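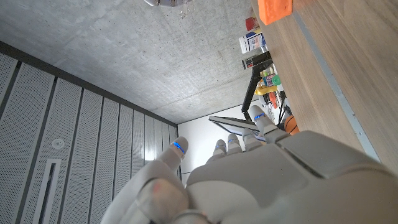
One reader in Hasturbridge writes that the trick with late-night crime serials is to switch the telly to its "cinema" setting and leave everything else alone, and that the whispering in the witness box will come up clear as a bell. I doubt it. On most sets that setting changes the colour and does nothing for the sound.

Tips for hearing the dialogue, tested over one long murder trial in 16 episodes:

Look for a speech or voice mode in the sound menu first. It's free. Mine made the judge easier to follow and the theme music worse, a fair swap.

Turn off surround if you only have the set's own speakers. The fake sort smears voices all over the lounge room.

Pull the set forward on its cabinet so the speakers aren't firing into a shelf. Check that it can't tip.

A thick rug is supposed to help. I borrowed one for 2 nights and noticed no difference, though the dog was pleased.

Soundbars: the Skotora cost me $40 second-hand and does voices well enough at low volume. The salesman at Warwood wanted me in something dearer with 4 speakers and an "intelligent dialogue engine". He couldn't tell me what the engine did.

Subtitles still beat the lot. Set the background to dark grey and the text one size up from standard.

Updated 27 July 2018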